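Right, a few of you asked what the robotics club has been up to since March, so have a thread. Kettle's on, settle in.

We're entering the Grellton student challenge, home tasks category. You pick one ordinary chore and teach an arm to do it by showing it over and over with hand-held grippers. Ours is chopsticks into a holder. Sounds easy! It is not easy!

Chopsticks were Zahira Tarigan's idea. I wanted socks. We had a vote and I lost it quite badly, so chopsticks it is, and I've now got very strong opinions about them.

Our project name is Flavemow (please don't ask, it was late and we were hungry). The task card says any sticks left on the cloth go in the pink holder, any mix of angles, no tipping it over. We do it on somebody's nice flowery cloth because the rules want a home setting and plain backgrounds are marked down.

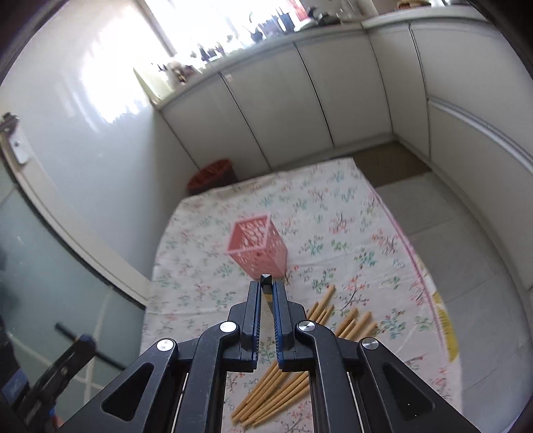

Sticks, pink basket, flowery cloth. Club night in one picture.

What I hadn't expected is how slow you have to go. My first attempts were basically me grabbing things like I was late for a bus, and Telmo Lozano (our mentor, patient man) binned every single one. You want a calm reach, a proper close, a little lift before you move sideways. I now pick up my toast like this.

Also thin sticks roll. You close on one and its neighbour comes along for the ride, then you've got two in the grip and only one of them pointing anywhere sensible. We argued for ages over whether that counts as a good go. Telmo says keep it if both end up in the holder, and label it as a double.

We've got 306 goes saved so far and the entry needs at least 200 clean ones, so on paper we're fine. But then you start watching them back with a cup of tea and your idea of "clean" gets stricter and stricter...
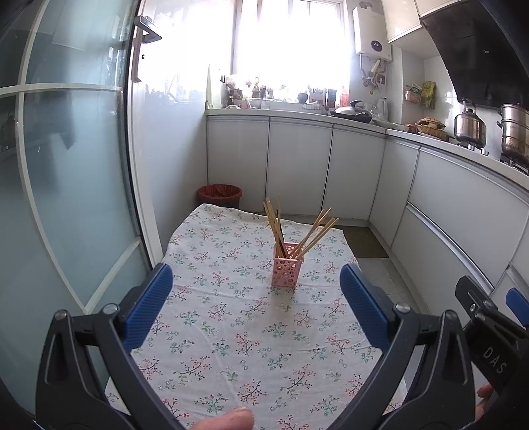 ...and that's how I ended up doing the sorting until gone 11pm, muttering at a laptop. Zahira has a spreadsheet with a column just called "hmm". It's a long column.

Training runs on the college machine, which is named Mandagi and is shared with the drone lot, so we get it overnight. First model reached beautifully for a spot next to the chopstick, closed on nothing, and carried the nothing very carefully over to the holder. I was weirdly proud of it?

Second one is better. It managed 5 in a row before it lost the plot, and there was proper cheering. 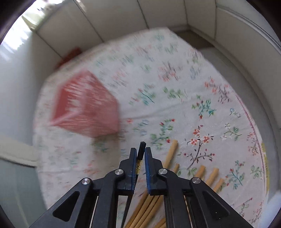

Someone's asked: do you need to be able to code to join?

Most of us couldn't when we started, and you can do the gripper side and the labelling from your first evening. Telmo runs a beginners' coding hour before the main session if you fancy picking it up.

Next job is mixing in other small bits so it doesn't think the whole world is chopsticks. Will report back. Zahira still says socks would've been worse and I still don't believe her.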